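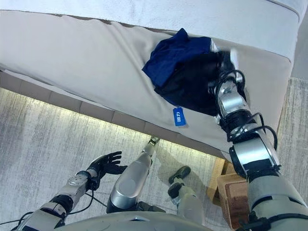

Virág had a bad afternoon in April and I have been putting off writing it up. Nobody got hurt and the damage came to one connector and a popped seam, but the fault was in there for a while before we found it, and I think other people running a robot hand off a long external cable could have the same one.

For anyone new, Virág is the two-legged robot we work with at Nillgate. I do the arm and hand software. Emese Pap does the hardware, and Ilona Lengyel runs the test sessions and decides when we stop. We test household chores in a living room set we put together in the Prarport building, with a real sofa and real carpet, and the job that month was clothes. Pick a piece of clothing up off the sofa, carry it away, put it down. It sounds small and it took us most of the spring.

Clothes on a seat cushion are awkward. The robot has to lean in over the cushion without putting its weight on it, and the fabric bunches differently every time, so the hand never closes on the same thickness twice. We let the fingers close until the motor current goes over a limit, then hold. Then the arm lifts. If the load at the wrist rises too fast during the lift, the arm is supposed to stop, the hand is supposed to open, and Virág is supposed to stand back up and try again.

The run that went wrong was number 7 of a planned 20. The garment was a dark blue one we had used all week. The right hand went in, closed, and had a decent hold of it. Part of the fabric had worked its way down into the gap at the back of the cushion, which happens a lot on that sofa. The arm started to lift and the load went up quickly, just as you would expect. The arm stopped. The hand was told to open and stayed shut.

What followed took less time than it does to read. Virág went on to the next step, standing up, with the right hand still clamped on a piece of clothing that was stuck in a sofa. The body came back, the arm went straight, and the pull tipped the robot to the right. The balance controller did what it does and took a step forward to catch it, which brought the foot up against the base of the sofa. There was no room for a second step. Ilona hit the stop.

Our stop cuts power to the legs slowly so the robot sits down in a controlled way. It doesn't cut power to the hands, and I'll come back to that. So we had a robot slumped against a sofa, legs going soft, with one hand still gripping at full force. Emese got her arms under the torso from behind and held it up while I pulled the hand power by unplugging it at the shoulder. The fingers went slack and the shirt came free.

I'd like to say we knew what it was right away. We spent the rest of that day on the wrong thing. My first guess was my own code, because I had changed the load check the week before. The log showed the arm stopping at the right moment and the open command going out right after. Then I thought the fingers had hooked in the fabric, and we tried to make that happen on purpose, with the same garment stuffed in the same gap. The hand opened every time. I went home annoyed.

The next morning Emese asked what the hand itself had been reporting while it was refusing to open. I had only looked at what we sent. When I went back and looked at what we received, the finger positions were exactly the same in every message, down to the last digit. Real finger positions are never that steady. They wobble a little even when the hand is doing nothing. The hand wasn't reporting at all. Our driver was repeating the last good reading and nothing upstream could tell the difference.

So the link to the hand had dropped out, and it had dropped out going both ways. The hand never got the open command. It had been told to hold, and with no new instructions it held.

The cause was the wiring on the outside of the arm. On Virág the cables for the right hand run in loops along the forearm to the wrist, because there was never space inside the joints for them. The loops have to be long enough for the arm to straighten and bend, and when the elbow and wrist turn together they get pulled. With the arm reaching down and across a sofa, the loop near the wrist was being pulled sideways at the connector. Not hard. But we had done 200 of these reaches by then, and the latch on the connector had worn until the plug could back out a tiny amount and come back again. Emese could make the link drop by pressing on the cable with one finger. When she let go it came back, which is why my attempts the day before had all worked.

Looking through older logs I found 2 earlier dropouts, both short, both while the hand was empty. Either one should have been a warning. We had no check that would have raised it, and nobody reads logs from runs that go fine. I certainly don't.

Here is what we changed.

The hand driver no longer repeats old readings. If a message is missing, the reading is marked as stale, and anything that depends on it has to deal with that. This broke three other things in the code, all of which had been quietly relying on old data, and fixing those took longer than the rest of the work put together.

The hand has its own timeout now. If it hears nothing from the body for a short time it goes limp. We argued over this one. Going limp means dropping whatever is being held, and Ilona pointed out that this is fine for a shirt and not fine for a pan of hot water. Her view is that the safe action depends on the task and the hand should be told which one applies before each pick. She's right, and we haven't built it yet. For clothing it goes limp.

Standing up is blocked until the hand confirms it is open. The confirmation has to be a fresh reading. Before this, standing up waited a fixed time after the open command was sent and assumed the rest.

The stop button now cuts the hands as well as easing the legs down. The reason it didn't before is that someone, and I'm fairly sure it was me, didn't want the robot dropping things on the floor each time we paused a test. Pausing and stopping should have been separate buttons from the beginning. They are now.

On the hardware side, Emese put a clamp on the forearm so that the pull lands on the clamp and not on the plug. She replaced the connector with a screw-down type we buy from Lulham. She also made the wrist loop a bit longer, and then shorter again after it caught on a cushion. The cables are still on the outside. Moving them inside would mean a new forearm and that isn't happening this year.

We also changed how we stand. During sofa runs one person now stays behind the robot within reach of the torso, and a different person has the button. In April Emese was only close by because she was on her way to get a screwdriver. I don't like how much of that afternoon depended on it.

Since the changes we have run the whole clothing set again. The link has dropped once, with the new connector, when the screw hadn't been tightened after a swap. The hand went limp, the arm stopped, and Virág stayed leaning over the sofa until Ilona told it to stand. The shirt stayed where it fell. We have added the screw to the list we go through before the first run of the day.

I still need to look at the left hand, which has the same driver and an older connector. It gets used much less, so the latch is probably in better shape, but that is a guess and I have ordered the part anyway.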